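The plug, the strip and the little twist: talking to Nazma Jayasinghe about the Geten fault

I'd wanted to get Nazma Jayasinghe to sit down with me for ages, and when she finally did she'd brought her own sandwich and a printout of the incident log. She runs the data side of the Geten project at Drustora, where they teach a two-armed robot to do household jobs by having people do them first with hand-held grippers. Pouring, folding, stacking. And plugging things in, the one that went wrong.

"You want the short version or the embarrassing version?" she asked. The embarrassing one, obviously!

It goes back to June. The robot had been plugging in plugs pretty nicely for a couple of weeks (her words were "better than my dad") and they'd started letting it run with someone standing close by. On the day in question that someone was Heriberto Escobedo, who looks after the arms. The robot picked up the plug, lined it up, gave its wrist a small roll to the left and pushed. The pins missed. It kept pushing. The strip slid across the table, the arm followed it, and Heriberto put his hand out to catch the strip before it went over the edge.

"Which is what anyone would do," Nazma said. "You see a thing falling, you grab it. So now his fingers are between the strip and the edge of the table, and the arm is still leaning on the other side."

He hit the stop with his free hand. He had a bruised knuckle and a very bad mood, and that was all, but there was a second half to it that bothers her a lot more. The strip was live. Someone had wanted a lamp on the other end so visitors could see the plug go in and the light come on.

"We'd never had a live strip on the table when people were recording. Never. It's rule one. And then the robot gets good at it and we all go, ooh, let's make a lamp come on." She put the sandwich down. "Nothing touched anything it shouldn't have. I still don't like thinking about it."

Where the twist came from

So why did the arm roll its wrist? I'd assumed a software bug, and so did they. Mahfuz Wanigasekara lost most of a week going through the controller code. He checked the calibration and swapped a wrist joint, and the robot went right on doing its little roll to the left before it pushed.

In the end it was Chaminda Barua who found it, and he found it in the recordings. They had 2,673 of them for the plug task. He noticed that in the later ones people were turning the plug slightly just before it went in, and in the early ones they weren't.

"He comes over and says, did we tell them to do that? And I say no. And he says, well, they're all doing it." Nazma went and picked up one of the grippers herself and tried it. The plug sagged to one side as soon as it met the socket. The grippy layer on one of the finger pads had started to come away at the corner, so the plug was sitting a bit crooked, and without even thinking about it she rolled her wrist to straighten it out.

"I did it on the first try! I didn't decide to. My hand just fixed it."

That's the whole fault, really. People are wonderful at working around a worn tool, and the robot had copied the workaround faithfully onto an arm with brand-new pads, where the plug was straight to begin with and the roll made it crooked.

I asked if I could see how the recording gets done, so we went downstairs. It's more fiddly than I expected: you've got a gripper in each hand, a power strip on a white board, a cord that wants to be wherever you're reaching, and slots that look very small once you're holding the plug in plastic fingers.

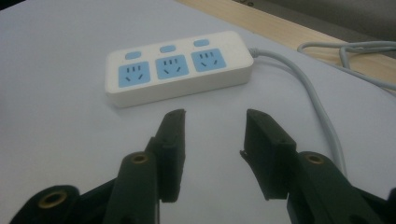
And with both hands at work:
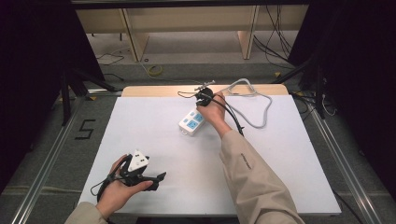 What changed afterward

Some of it is boring, and Nazma is proud of the boring parts. Pads get looked at before each session, both sides, with a fingernail run along the edges. Any lifting and it's written down.

I pointed out that I'd seen a pad with a flap lifting on it. "Yes, and you'd be right to tell me off," she said. "A bit of lifting at the lower edge we'll allow if the plug still sits straight. You hold it up against a square and you look. If it leans, the pad comes off and the session gets thrown away." I said that sounded like a judgment call. She said it was, and that she and Ashraful Bandara disagree about it. He'd swap the pad at the first sign of peeling. She thinks you'd spend all day gluing.

The new pads come from a supplier called Skilska and last longer than the old ones, though she wouldn't say how much longer until they've had a full winter with them.

As for the recordings, they didn't bin the lot. Chaminda wrote a check that looks for the wrist roll in the last moment before contact, and anything that shows it is held back from training. Around 12 percent got pulled. The robot was retrained on what was left, and the roll went away.

What about the pushing?

This was the part I cared about most. A crooked plug is a nuisance, but an arm that keeps leaning on things is how people get hurt. Why hadn't it stopped by itself?

"It had a force limit," Nazma said, "and the limit worked. The strip was sliding, so the force never got high enough to trip it. From the arm's point of view nothing was wrong. It was pushing something and the something was moving."

Now there's a distance limit as well. If the gripper travels more than a short way past where the socket ought to be, the arm stops and backs off, whatever the force says. For robot runs the strip is clamped down too. Heriberto made the clamps, and he also painted the line on the floor that you stand behind while the arm is moving. There are two stop buttons where there used to be one.

And the lamp? Gone. They use a little battery circuit that beeps when the pins are home, and no mains power goes anywhere near the table.

"Visitors find the beep disappointing," she told me. "They can be disappointed."

I asked if she'd have caught the twist sooner by watching more of the videos. She thought about it for a good while, and ate some more of the sandwich. "I had watched them. I'd watched loads of them. It just looked like someone plugging something in." Chaminda's check now runs on the other tasks too, and it's already flagged something odd in how people pick up mugs. She's looking into that next.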